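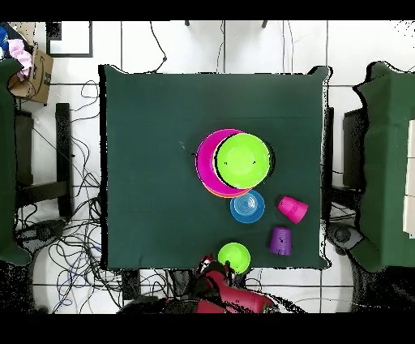
Home & Kitchen

12 November 2021

So I finally gave up on matching dishes, and I want to tell you how it happened, because it involves a cupboard, my aunt, and a drive of 296 miles for a box of plates I didn't end up keeping.

When we got married we registered for a set from Stameck. White, a thin gray line around the rim, very grown-up. Service for 8! I was so proud of that set. I'd go round to friends' places, look at their jumble of mugs and freebie cereal bowls and think, well, one day they'll get there too. (I was insufferable. I know.)

The thing about a matching set is that it starts shrinking the week you unpack it. First a side plate went, then two bowls in one evening, then a dinner plate got a chip right where you'd put your thumb. I kept buying replacements until Stameck changed the line on the rim. Same gray, they said. It was not the same gray. Once you've seen it you can't stop seeing it, and I'd be standing there setting the table and shuffling plates so the wrong grays didn't sit next to each other.

Then in June I found a listing for the old version, a whole box, from a man in Vatside. I talked Kenneth into coming along by promising him lunch. Kenneth Mercado will go anywhere for lunch. We drove all the way there, and the box was the new gray. The seller was lovely about it and couldn't see any difference, and I was too embarrassed to say no, so I paid him and carried it out to the car. Lunch was a very good fish sandwich, for the record. I gave the plates to my neighbor's son, who was moving into his first apartment and was thrilled to own anything at all.

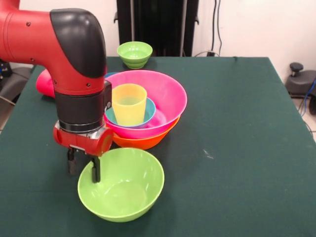

My aunt Remedios laughed at me for a solid minute when I told her. She has never owned a set of anything. Her kitchen is all colors, every bowl from somewhere else, and she can tell you where: the market, a cousin's yard sale, the hardware store in Hotora that used to have a shelf of odd crockery by the register. When she had 19 people over for her birthday we all ate off different plates and I swear the food tasted better. Nothing looked wrong, either. If there's no pattern to break, one more odd bowl just joins the crowd.

So I've switched over. It took me most of the summer. Here's how I've been going about it, in case you're tempted.

I only buy what stacks. This was my one real mistake early on. I fell for a wavy-edged salad bowl that wouldn't sit in anything or let anything sit in it, and it took up a whole shelf by itself like a cat on a bed. Back to the thrift store it went. Now I carry one of my own bowls in my bag when I'm shopping and try it for fit right there in the aisle. Yes, people look.

I go by size first and color second. I like to have a few cereal-size ones, a few little ones for dips and olives, and a couple of really big ones for pasta and popcorn. After that, any color goes. I thought I'd want to stick to blues and greens and then I came home with yellow, so there went that plan.

I don't pay more than $7 for a piece, with one exception, a speckled serving bowl from Weerasinghe that I visited three times before I caved. It's too heavy and I love it. Kenneth uses it for chips, which makes me wince a little, but I suppose that's what it's for.

The old white plates are still here, what's left of them, on the top shelf. I'm not quite ready to part with them. They come out for toast, mostly. And last week I dropped one on the kitchen floor, swept it up, and went back to my coffee without looking anything up online, so I'm calling that progress.

Next job is the mugs. We have so many mugs. If anyone has a good system for deciding which ones go, please leave it in the comments, because Kenneth's system is that none of them do.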